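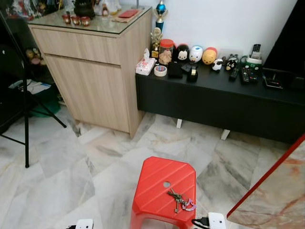 Getting small-object detections stable enough to plan on
Skoralier notes, part of the Kirnia home-tidy stack. Last updated 2020-06-04

Quick writeup so I stop answering this in the issue tracker. You have a head camera, you have a detector, you ask for "keys" and you get keys. For one cycle. Then the box jumps, the label flips to "remote" and your planner throws the whole plan out. Fix is mostly config. No retraining.

You need: Skoralier installed, the Inow tracker node, a recorded clip from the head camera. Do this offline first. Please.

Step 1. Pick the support surface before the object

Don't search the whole view. Living rooms are full of stuff and a long console with tape, toys and remotes on it will eat your detector alive. Find the support first (stool, table, chair seat), then look for small things on top of it.

In the config:

support_first: true
support_classes: stool, table, cabinet
child_search: top_surface_only

A red stool is an easy one - strong color against a pale floor, top surface facing up at the camera. Start with that kind of thing. Glass tops are harder, leave those for later. Depth on glass is garbage on our sensor, so for a cabinet with a glass sheet on it we fit the plane from the front edge of the wood and offset up.

Also turn off wall-mounted supports if you don't need them. Saves time.

Step 2. Set the crop

Crop to the support's top plus a margin. Default margin is 11 pixels and it's too tight if the object hangs near the edge. Keys usually have a tag or lanyard trailing off to one side and you want that inside the crop. I use 68.

crop_margin: 68

Then upsample the crop before it goes to the detector. Bigger difference than anything else on this page.

Step 3. Keep the tag and the keys together

Classic failure. Detector sees metal keys, sees a pink-purple tag, gives you two objects. Grasp planner goes for the tag becuase it's the cleaner blob. Merge them:

merge_touching: true
merge_same_support: true

Check it on two views, one from each side if you can get them. Same keys, diffrent angle, still one object ID. If you get two IDs your merge radius is too small, bump it and rerun.

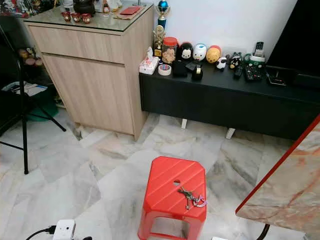 Replay both views through the tracker and watch the ID column, not the confidence column. Confidence will wander. ID should not. If the ID changes when the camera moves, check your head transform before touching the tracker. Nine times out of ten it's a stale transform and you'll waste an afternoon tuning the wrong thing. Ask me how I know.

Step 4. Add hold time

Tracker drops an object the moment it misses a detection. Way too twitchy. Give it a hold:

hold_ms: 200
min_hits: 3

200 is fine for a slow base. If your head pans fast go lower or you'll get ghosts sitting on the floor tiles.

Speaking of tiles. Shiny floor plus gray veins gives you false "cable" hits. Mask the floor for small classes, but keep it for the obstacle layer! Power strips and real cables live down there and the base planner needs them. So do thin metal legs. Two separate masks, don't share one.

Step 5. Hand it to the planner

Planner wants a stable pose, not the latest pose. Subscribe to the filtered topic:

/skoralier/objects/stable

not /skoralier/objects/raw. Raw is for debugging. If you see the arm plan restarting over and over you're on raw.

Set the approach for stool-type supports to top-down and put the whole stool in the collision scene, legs included. Simple box is ok. Check for a handle hole in the top too - the plane fit handles it, but the placement sampler doesn't, so mark the hole as no-place if you ever put things back.

If it still flickers

- exposure on auto? lock it
- support plane tilted in the viewer? redo head calibration
- two supports overlapping, like a table corner sticking into view? raise support_min_area to 80
- old tracker build? anything before March has the merge bug, update

The Shehu branch has a different merge rule, keeps the parts separate and links them in a tree. Works ok, slower. Haven't tested it with the hold settings above so no idea. If you try it, post your config with the clip, not just a screenshot of the viewer.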